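November 24, 2020
Bench notes, hand-held gripper, small objects into drawstring bags

Went back over the collection rules with Narayanan before starting, because the last set had too many throwaways. Of the 31 episodes Genalyn reviewed, 6 failed on procedure and had nothing to do with the hardware. Most were the operator fixing something with the free hand halfway through. The rule sheet says "avoid touching the objects," which people read as "try not to." Changed it to: no bare hand on the table between start and stop. If you have to reach in, stop, mark the episode bad, reset.

Other changes to the sheet, version 2:

Start with the fingers fully open and hold still for a breath before moving. Pisum uses that pause to line up the streams and it trips over episodes that start on the move.

Object goes down in a new pose each time. Shuttlecock on its side, skirt any direction. Do not square it up to the table edge. Pacita caught herself doing it and so did I.

Bag is opened by hand before the start, never during. Cord laid out on the table where the camera can see it. A cord hanging off the edge can catch on a sleeve, and then you have a different task.

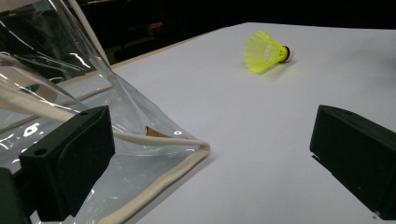
Clear plastic is still the hard one for labeling. Rosalinda wants a separate tag for any episode where the bag covers part of a finger in the view, and I agree, provided the tag goes on during review and the operator doesn't have to think about it. We argued a bit over whether glare should be a reason to reject. Decided no. Glare stays in, tagged. Reject only if you can't tell whether the object is held.

Scraps on the table: the old sheet says nothing. New line – anything that isn't part of the task comes off before the start, and if you notice it late, finish the episode and write it in the comment field. No quiet deletions. Milagros was firm on this and she's right, we can't work out a failure rate if people drop the ugly ones.

Batch size is still open. Belmonte asked for 3,000 episodes by February. I'd like the review step settled before we promise that. For now one person collects and a different person reviews, no exceptions, even when we're short.

To do:
Print the new sheet, take the old one off the wall.
Ask Genalyn to re-tag the old glare rejects.
Check finger screws at the start of each session and initial the log. Left one was a quarter turn loose this morning.
Narayanan to add "bag over finger" to the Pisum tag list.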